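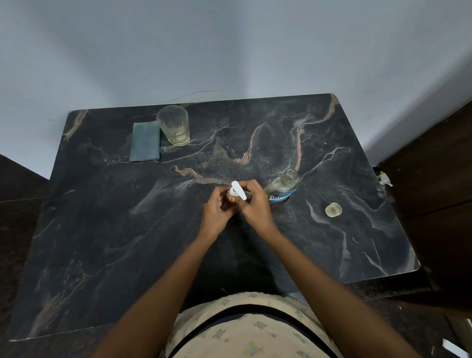

Spray bottle and mouthwash on the marble-patterned table, Hultbridge lounge

To: Hultbridge Residents List
Date: Tue 8 January
Subject: Re: Refilling of small bottles in the lounge

The Residence Office wrote:
> Residents are reminded that bottles may be refilled
> only at the table in Room 8.

The Office has received 2 inquiries regarding the notice quoted above. Mouthwash and other toiletries are included. Spray bottles must be labeled before they leave the table, and caps must be replaced on all containers. Drinking glasses used for pouring are to be washed separately from the kitchen dishes. The present arrangement remains in effect until May.

Residence Office, Hultbridge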